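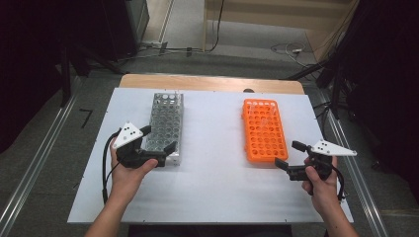

Grenine Opens Triltavach Storefront to Outside PC Publishers

Jun 12, 2018 – Grenine, which develops and publishes PC strategy games, will open its Triltavach storefront to titles from other publishers. Until now the store has sold only games released under the Grenine label.

The first outside partner is Sekora, which will list 37 back-catalog titles. Landry will follow with 11 titles once regional pricing has been set. Neither agreement is exclusive, and both publishers will keep selling the same games through their existing channels.

Keys bought on Triltavach before the change stay valid. Customers do not need a new account, but the desktop client must be updated to version 3 before third-party games can be installed. The update also changes how save files are synchronized – each game now has its own quota, set by the publisher, in place of one shared limit per account.

A closed test of the new client began in March with 2,002 accounts. Faults reported during the test included failed downloads on metered connections and incorrect tax display in the shopping cart. Both are corrected in the release build.

Refund terms are the same for all publishers on the store. A purchase can be returned within 11 days if the game has been run for less than three hours. Preorders can be canceled at any time before release.

Client version 3 is available for Windows. A Linux build is in development and has no release date.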